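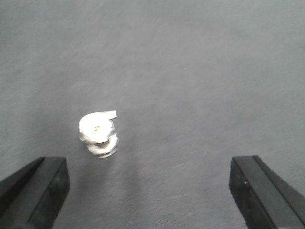 Clorudeo has moved 43 packing and sorting jobs onto shared shifts with robot arms at its Tatton site, the company said on 21 August 2024. Small plastic parts and cups go to the arms first. Staff check the results and handle whatever the arms leave behind.

"My wrists hurt less, but I walk more," said Hakim Teoh, a sorter at the site. He now looks after two stations – before February he had one bench and stayed at it.

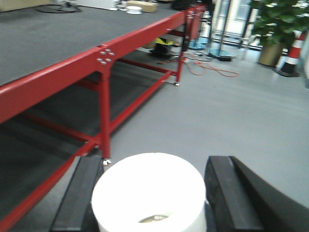
Will anyone lose their job?

Site manager Ifigeneia Raptis said no layoffs are planned this year, and pay grades stay the same. Workers who move to the new shifts get 62 hours of paid training. The night shift is due to change over next.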